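New house rules for hand-held gripper recording

July 11, 2021
By the data practice desk, Lenano

Version 2 of our recording rules for hand-held grippers is now in force for all teams, including the partner teams at Kolasov and Ziltel. The text is on the shared drive under Practice, and the old version from February has been moved to the archive folder. Please don't work from a printed copy of the old one. Several are still pinned up and they disagree with the new text on labelling and on when to stop a recording.

The rules run to 26 clauses. Most are unchanged. What follows covers the parts that have changed, and the parts that people keep asking about.

The biggest change is that each recording now needs a task sheet before it starts. The sheet names the surface, the container if there is one, the kinds of object in play and the state that counts as finished. Up to now some operators wrote the sheet afterwards from memory. We went back over 385 sheets from the spring and found too many where the end state had been left blank or filled in with a word such as "tidy". That word is no longer accepted. "All bracelets inside the tray, none on the rim" is fine. 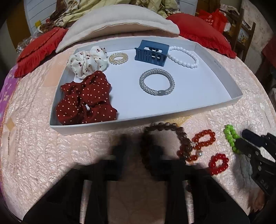
Tray work on a pink bedspread, with scrunchies and beaded bracelets.

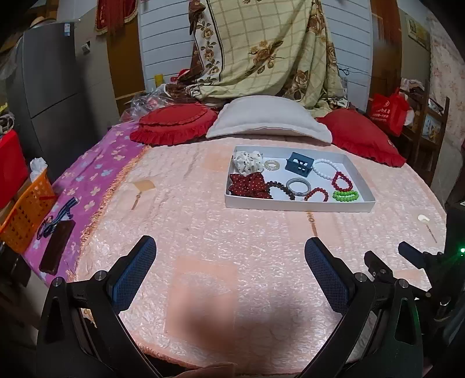 Clause 9 deals with names for objects, and it has been rewritten from the start. The old wording let each team keep its own list, so the same thing could be a band in one set, a tie in another and a ring in a third. There is now one list for everyone. An object is named by kind first, then by colour, then by pattern if it has one. The dark red scrunchie with white polka dots is therefore "scrunchie, dark red, white dots" on every sheet and in every log, and the spiral coil hair tie next to the paler scrunchie is "hair tie, spiral", with its colour after that. Where there are two of a kind in the same colour, as with the red beaded pieces, add a number and keep that number for the whole session. Don't swap numbers between recordings, even if the objects have changed places. If you can't tell them apart when you come back from a break, start a new session number.

Do not name an object by what you think it is for. A ring of beads is a bracelet on our list whatever its size. If you meet something the list doesn't cover, write "other" and a short plain description, and send it to the practice desk. We add new names once a month.

Clause 12 covers soft and uneven surfaces. Bedding, cushions and thick towels are allowed, and we want more of them. A container on bedding can shift when a finger presses on its side, so the operator should note on the sheet whether it moved. Don't tape it down and don't put a board beneath it. If the container tips over, let the recording run for a few seconds and then stop. Mark it "tipped" and keep it. Tipped recordings are useful to us and should not be deleted – several teams had been throwing them away to keep their figures up.

Clause 14 is about homes. Recording in someone's home needs a signed form from the person who lives there, and the form has to be on file before anyone switches a gripper on. The operator walks round the room with that person first. Letters, photographs of people, medicines and bank cards are moved out or covered. Ordinary furniture and bedding stay as they are. We don't want rooms cleared or restyled, and operators should not bring in cushions or cloths of their own to fill a space.

Clause 17 sets the limit on time. No operator holds a gripper for more than 7 recordings in a row without a rest. This was advice in the old version and is now a rule. The rest should be long enough to put the tool down, shake out the hand and check the finger pads for fluff or loose thread. Elastic and knitted items shed more than you would think. Pads that are worn or lifting at a corner get changed before the next recording, and the change goes in the log with the time.

Small objects need a last check at the end. Beads and clips slip into folds of cloth and under pillows, so the operator compares what is on the sheet with what is in hand before leaving. If something is missing, tell the person whose home it is. Do this even if the item is ours, as small beads are a choking risk for children and pets.

Teams using the Mercado upload tool should note that the form still shows the old fields for object names. Until that is fixed, put the new names in the comment box and leave the old field empty. Uploads with both filled in will be sent back.

Questions about a clause should go to the practice desk with the clause number in the subject line. Changes agreed with Kolasov and Ziltel after this date will be listed in the newsletter before they take effect.

Recent items
Finger pads: when to clean and when to replace
Kolasov and Lenano agree shared wording for consent forms
Recording in kitchens – notes from the February trial
How to write an end state that someone else can check
Mercado upload tool: known faults
Ziltel joins the common object list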